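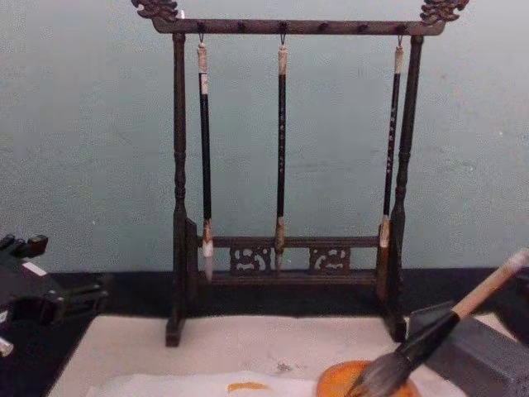
A reader of the previous release asked why the brushes are listed by tip and handle and never by maker, and whether a maker column could be added. It can't be for now. The lettering on the handles is too worn or too faint to transcribe consistently, so the field was dropped.

Cosa Brush Desk: sheet and tool records

Summary
Records of large-character brush writing in orange on white paper. The collection covers 229 sheets and 55 distinct characters. Each record lists the sheet, the character, the brush, and any notes on the strokes.

Desk layout
The rack is dark wood with carved panels near the base. It stands behind the paper. Brushes hang tip down from the pegs. The dish goes to the upper right of the sheet, within reach of the last stroke. A dark gray block to the right of the dish serves as the brush rest. The writing surface is a pale marble-patterned top. Move the dish before changing sheets.
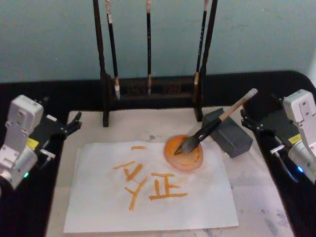

Record fields
sheet_id: integer, starting at 1000
paper: Hevham or Carvalho
character: one Unicode character, or "unsure"
brush: large, medium, or slim
tip: white, tan, or dark
edge: clean or feathered
pooling: yes or no
notes: free text

Paper
Hevham sheets are soft and feather at the edges when the brush is heavily loaded. Carvalho sheets hold a cleaner line but wrinkle sooner. Store both flat. Do not press a wrinkled sheet before it is recorded, as this changes the look of the pooled areas.

Left-right characters
Wide spacing is the most common labeling problem. In 征, the left part can drift far enough from 正 that the two look like separate characters. Label by the intended character where the practice list gives one. Where it does not, enter "unsure" and describe both halves in notes.

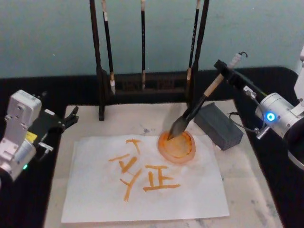 The same rule applies to 74 sheets carried over from the Flosteck list, which had been entered with one label per half. Both original labels are kept in notes. Stroke order was not recorded for these sheets and should not be inferred from overlaps.

Known gaps
No dilution values before December. Slim brushes are underrepresented. Color values have not been calibrated between sessions.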